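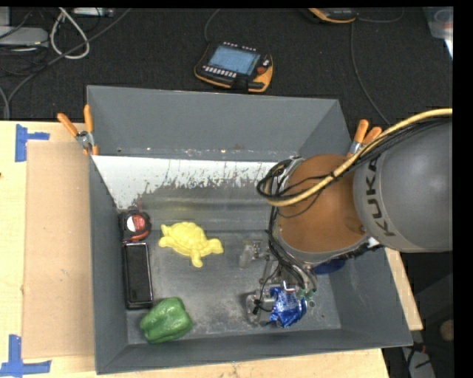

7/23/18

We spent most of last week collecting grasps, so this post is mainly about how that goes and what I'd change.

The setup is simple. There's a bin clamped to the table, the arm sits on one side, and the objects go in the bin. The arm picks a spot, closes the gripper, lifts, and a script records whether anything came up. Then it drops the object back in and tries again. Each attempt gets saved with the camera view from before the grasp, the position it chose, and a yes or no.

I used to think the hard part would be the training. Most of my day goes to the objects. If you leave the same set in the bin for too long, they end up against the walls and stay there, and you collect a lot of failures that all look alike. The tape measure is bad for this. The toy turtle is fine, because it lands differently every time. The bell pepper is a good test but it has to be replaced, and Yen-ting has started writing pepper purchases in the log.

Shiny packages are the ones I care about most right now. The foil crumples a little more with each grasp, so the thing you pick up in the afternoon isn't quite the thing you put in that morning. Jalen wanted to swap in a fresh one every hour. I'd rather keep the old one in and let the model see both. We agreed to do two sessions each way and compare.

The object list is at 51 now. Corinne put the first version together from what was in the lab kitchen and the tool drawers, which explains a lot about it. We run a few at a time and change the mix between sessions.

Things I'd do differently:

Check the clamps before every session. The bin shifted slightly during one run and I had to throw out about 2 hours of data.

Label the failures. A plain "no" covers slipping, missing, and bumping the wall, and those should be kept apart. Ezekiel is adding a field for it.

Write down which objects are in the bin at the start. I've been going back through the saved views to work it out, and it's slow.

The first model trained on all this, which we're calling Budik, should be ready to try on the arm soon. I expect it to do badly near the walls. I'll post the numbers either way, and the collection scripts once Vaughn has cleaned them up.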